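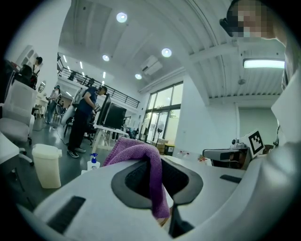
New Referee FAQ
Last updated 9/18/21

Hi, I'm Ulises Cabrera, and I look after new referees for the Arboleda youth and adult soccer leagues. I get the same emails every August when sign-ups open, so I've put my answers on one page. If yours isn't in there, write to me anyway, I like getting mail!

Do I have to have played soccer?

No. It helps with reading the game, sure, but some of the best people we have never played past grade school. Hortensia Condori came to us from track and had never kicked a ball in anger. She now does our adult finals, and she's usually closer to play than anyone else on the field (including the players, some mornings).

How old do I need to be?

You can start at 12 as an assistant on the smallest games, and a parent has to sign the form. To be in the middle with the whistle you need to be at least two years older than the kids you're refereeing. That's our own league rule. Other leagues do it differently, so if you're coming over from Dovinholm please check with me before you assume your old assignments carry across.

What does the course cost?

It's $39, and that covers the classroom evening, the field session and your badge. The shirt is extra. If money is tight, tell me and we'll take the fee out of your first few games instead. Plenty of people do it that way and I don't share who.

What should I buy first?

A decent whistle, and a spare one. I mean it about the spare! Mine died in the middle of a corner kick at Grastberg and I had to finish the half shouting "TWEET" like a lunatic. After that get a watch you can read in the rain, two pencils, and a small notebook or the fold-over cards we hand out at the field session. We'll lend you flags. We'll lend you yellow and red cards too, but everybody ends up wanting their own.

Don't spend big on shoes yet. Plain black turf shoes are fine on every field we use except Skundanura, where the bottom corner never drains and you'll want studs.

I don't really understand offside. Is that a problem?

It's the thing people worry about most and it's very learnable. Short version: look at the attacker at the moment a teammate plays the ball, not when the ball arrives. Is any part of the head, body or feet in the other team's half, and nearer the goal line than both the ball and the second-last defender? Then they're in an offside position. Arms don't count. And being in the position isn't an offense all by itself - they have to get involved in the play.

Two bits that catch new people out:

You can't be penalized for offside if you receive the ball straight from a throw-in, a goal kick or a corner.

Level is onside. Level with the second-last defender, level with the last two, all onside. Parents will tell you otherwise, with feeling.

Ebuka Babalola runs a walk-through of this with cones at every field session and he'll go over it as many times as you like. I've sat through it more than I can remember and I still pick something up.

How many games will I get?

As many as you want, up to a point. We had 841 games on the schedule last year across all ages and we were short of referees for plenty of them. In your first month I'll keep you to one or two a weekend so you don't get worn out. After that you mark your free times on the online calendar and I fill in from there.

If you put yourself down as free, please be free. Canceling the night before is what turns my hair gray.

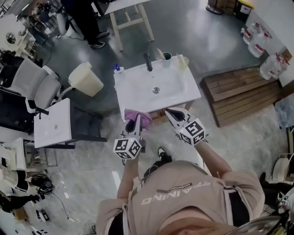
Photo: Lerato Mabaso

Will people yell at me?

Some, yes. I'd be fibbing if I said no. Most of it is "Come on, ref!" and it washes off after a few games. Anything personal is another matter, and we've gotten a lot stricter on that. If a coach or a parent gets personal with you, stop the game, go to that team's coach and ask for the person to be moved away from the field. Don't argue. Then write it down at halftime and send it to me that night, even if you think it was small.

For anyone under 18 we put a mentor on the touchline for the first three games. They won't interrupt you, they just stand there looking official and buy you a drink after.

What if I get a big call wrong?

You will! I gave a penalty once for a handball that was very clearly the defender's face. The poor kid had a red nose to prove it, and I'd already waved everyone off. If play hasn't restarted yet (and you haven't ended the half), you can change your decision, so if your assistant is flagging like mad, go and have a chat. Once it has restarted, let it go and get the next one right. Please don't try to even things up later with a soft call the other way. Players spot it right away and then you have two annoyed teams.

Can I still play in the league if I referee?

Yes, just not in the same division. Ramiro Aranda plays Over-35 and does the Under-14s and it works out great, though he says his teammates now expect him to explain every decision that goes against them.

When do I get paid?

At the end of each month, straight to your bank, provided the match report is in. No report, no pay. The report takes five minutes: score, cards, injuries, anything odd about the field or the goals. Do it in the parking lot before you drive off, or you'll have forgotten who got the yellow by dinnertime.

What about bad weather?

Thunder or lightning, everybody off, and no play until it has been quiet for 30 minutes. The clock starts over if you hear another rumble. You don't need to call me first. For a soggy field, roll a ball across the goal mouth, and if it stops dead in a puddle, have a think. The decision on the day is yours and I'll back you on it.

How do I sign up?

Fill in the form on the Referees page and pick a classroom evening. You'll get a confirmation from me, usually the same day, with the reading to do beforehand. It's short. Bring a pen, and bring sneakers too if the evening is listed as "indoor plus gym".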